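The Arm Is the Cheap Part
Before you sign for a pair of robots, price the boxes, the bench and the person who resets them

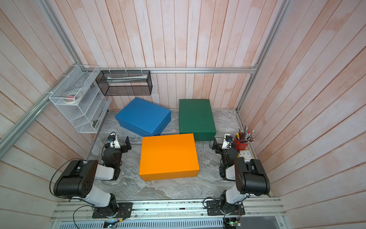
Two rail-mounted arms and three lidded boxes in a test enclosure.

The quote Zlata Kobzar got from Cedurent ran to a page and a half. It listed two arms, two grippers, two wrist cameras and a length of rail. At the bottom was a total that made her boss smile, and that was when she started to worry.

Kobzar plans equipment purchases for Landry, a contract packer that puts other people's goods into gift boxes. December is the month that pays for the other 11. The idea on the table was to have robots handle the lidded boxes at the end of the line, and the sales deck said the setup would earn its price back in 300 shifts. She asked what was in that figure. The answer, after two weeks of emails, was the hardware and the electricity.

I have sat through a good many of these pitches, and the missing lines on the budget hardly ever change. Somebody has to build the enclosure and bolt it to something that doesn't shake. Cables wear. Cameras get knocked and have to be calibrated again. And until the system can do the job on its own, a human being stands beside it putting the boxes back where they started.

Kobzar made the vendor write down that last item. The proposal called for 3,527 recorded runs before the arms would be left to work alone. Cedurent had budgeted for the storage drives. It had not budgeted for the wages, which it considered "a customer-side activity."

Then there is the question of what you're being shown. A blue box, a green one and an orange one on a marbled surface make a fair test of whether a machine can find a box. Landry ships 393 different cartons, a lot of them white, some with ribbon. Kobzar wanted to know what each new carton would cost to add. She was told the system "generalizes well." She asked for that in the contract and didn't get it.

Coton, the second bidder, came in higher and was easier to like. Its quote had a line for spare gripper fingers and another for 200 hours of on-site support. Whether 200 hours is enough is anybody's guess, and Coton's salesman, to his credit, said so. The third bidder, Belaris, wanted to lease the whole thing by the month – fine if you plan to quit early, pricey if you don't.

None of this makes the machines a bad buy. Two arms can do things that one can't, and a plant with three products and steady volume might come out ahead. But that plant should still ask who pays on the days when the arms are parked and the line is running by hand.

Landry has put off the decision until spring. Kobzar is using the time to borrow a stopwatch and find out how long the job takes now, a number that appeared in none of the three bids.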